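Pelvic floor recovery in the months after birth

Leaking a little urine when coughing, laughing or lifting a pushchair is one of the most common complaints among women who have recently had a baby. It is also one of the least discussed. Many mothers assume that it is a permanent price of childbirth and buy pads for years before mentioning it to a midwife or doctor. It can be treated in most cases, and treatment usually starts with simple exercises.

The pelvic floor is a sheet of muscle that supports the bladder, the womb and the bowel. Pregnancy places a steady load on it for months, and a vaginal birth stretches it considerably. Women who have had a caesarean section are not exempt, as much of the strain takes place before labour begins. A long pushing stage, a large baby or an assisted delivery may all add to the weakness.

Gentle squeezes may generally be started within days of the birth, once any catheter has been removed and passing urine is comfortable. The muscles around the back passage are drawn in as if to hold back wind, and the feeling is then brought forward towards the bladder. Each squeeze is held for a few seconds and fully released. Breathing should continue as normal throughout. I was advised at the Brululdale clinic to practise 3 times a day, and I found the morning session the easiest to keep.
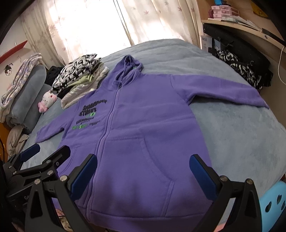
Clothing deserves more attention than it commonly receives in the leaflets. Tight waistbands and firm shaping garments press on the abdomen and can make the sensation of heaviness worse, particularly towards the evening. Loose layers are preferable in the early weeks. A hooded top with a full-length zip is well suited to this period, as it opens down the front for feeding and does not have to be pulled over the head, and a pouch pocket will hold a spare liner or a muslin cloth. Trousers with a soft, wide waist complete the arrangement.

Constipation should be avoided as far as possible. Straining works directly against the muscles one is trying to strengthen. Water, fruit, oats and a low footstool under the feet were of considerable help in my own case. Heavy lifting should be postponed, and running is best left until at least twelve weeks after the birth, or later if there is any leaking or dragging sensation.

Improvement is gradual. I noticed very little in the first month and had stopped using pads by July. Women who still have symptoms after three months of regular practice should ask to be referred to a pelvic health physiotherapist. Pain, a bulge in the vagina, fever, difficulty in passing urine or any loss of bowel control should be reported without waiting for the routine check.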